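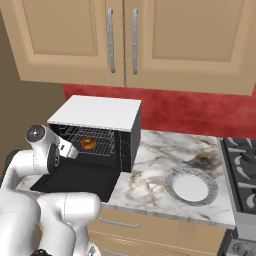 # The Second Bake

A bagel is boiled before it is baked, and most of what people like about it is settled in that first minute or two. The hot water gels the starch at the surface and sets a thin skin. When the dough goes into the oven, the skin limits how far the crumb can expand, and the result is a tight interior under a glossy shell. Everything that happens afterward is a slow loss of that structure.

The loss is called staling, and it is widely misunderstood as drying out. A bagel sealed in a plastic bag on the day it was baked will be firm the next morning with nearly all of its water still inside. What has changed is the starch. During baking, starch granules absorb water, swell and lose their crystalline order. As the bread cools, the chains begin to line up again, a process known as retrogradation. One part of the starch, amylose, does this within hours and gives fresh bread enough firmness to slice. The other part, amylopectin, takes days, and it accounts for most of the hardening that people complain about.

Amylopectin crystals melt at a fairly low temperature, near 140°F. Bring the center of a stale bagel above that point and the crumb softens again. It firms up faster the second time, so a reheated bagel has to be eaten soon after it comes out.

Storage temperature matters more than packaging. Retrogradation speeds up as bread gets colder, down to the point where it freezes, and a refrigerator sits close to the worst part of the range. Below freezing the process slows sharply. A bagel kept in the refrigerator overnight can be firmer than one left on the counter for the same time, although the cold one will take longer to grow mold.

Morven Lamont has worked with these curves for most of her career. She runs the bench lab at Festwood, a contract bakery that supplies par-baked goods to hotels and campus dining halls. In August her group finished a reheating study that used 299 bagels from a single production line, stored three ways and compressed under a flat probe to measure firmness. The firmness readings were unsurprising. The crust readings took up most of the report.

"Crumb is a temperature problem," Lamont says. "Crust is a water problem. You have to solve both on one clock, and they don't run at the same speed."

A fresh crust is drier than the crumb beneath it. Over several hours, water moves outward and the crust turns leathery. Restoring it means driving that water off, which calls for a surface well above the boiling point. If the surface gets there too quickly, it browns and hardens while the center is still cold. If it gets there too slowly, the whole piece dries.

Festwood's preferred method for a whole, unsliced bagel at room temperature is plain:

- Wet the outside briefly under the tap and shake off the excess.
- Place it directly on a rack in an oven preheated to 350°F.
- Heat for five to six minutes.
- Rest for two minutes before cutting.

The water on the surface buys time. While it evaporates, the crust stays close to 212°F and heat moves inward without much browning. Once it is gone, the crust crisps. Frozen bagels get the same treatment with the time doubled.

Slicing first changes the problem. A cut face has no skin to hold moisture, so it dries and browns almost at once. That is the point of toast, and it works best with strong heat from a nearby element and a short time. Lamont's group does not wet sliced bagels.

Microwave heating melts the starch as effectively as an oven does, and far sooner, but the crust stays damp and any overheated part turns tough on cooling. The lab tested it at several power levels and recommends it for none of them.

Freezing remains the simplest control. The Festwood protocol is to cool the bagels fully, bag them the same day with as little air as possible, and freeze them in one layer before stacking. Bagels frozen while warm trap steam, which becomes frost, which becomes a wet crust. Those frozen on the second day come back as second-day bagels, since the cold only holds the crumb where it was. Slicing before freezing is a matter of convenience. The lab found it cost a little moisture at the cut face and nothing a toaster would not have removed anyway.

The next round, due to start this winter, will cover seeded varieties. Sesame seeds scorch before the crust beneath them is dry, and Lamont expects the oven setting to come down by 25 degrees.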